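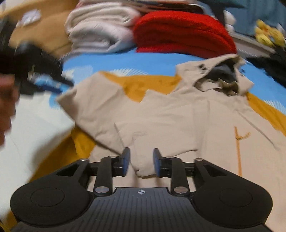 *Gripper open over the beige hooded jacket, blue pads facing each other.*

I said in September that I'd believe in home laundry folding when I saw it work on something with a hood. I'm still waiting.

The build is the Flivelcombe design, more or less, with the pivot pins swapped out because the ones in the Giriveo kit had too much play. I've put about 200 hours of evenings into it, and Kaiwen Jiang did the linkage drawings. The goal is 300 recorded folds by hand before we let any arm try one. We have 100, and I'd throw out 20 of those for bad grip timing.

My trouble with the whole idea is cloth. A bracket stays where you put it. A sleeve slides, bunches, and takes the layer under it along for the ride. Two fingers can pinch an edge fine if the edge is sticking up. When it's lying flat, you end up pushing fabric across the bed and calling it progress. 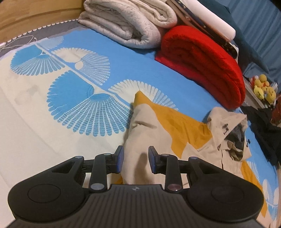
Anika Thibodeaux thinks I'm blaming the wrong part. Her take is that the pads are too stiff, and that I should try a softer sheet under the blue before I write off two-finger folding altogether.

Maybe. I've got some soft foam left over from the Talavera project and I'll glue it on this weekend. If it still can't pick up a flat hem, I'm going back to folding my own shirts, and Kaiwen can have the parts.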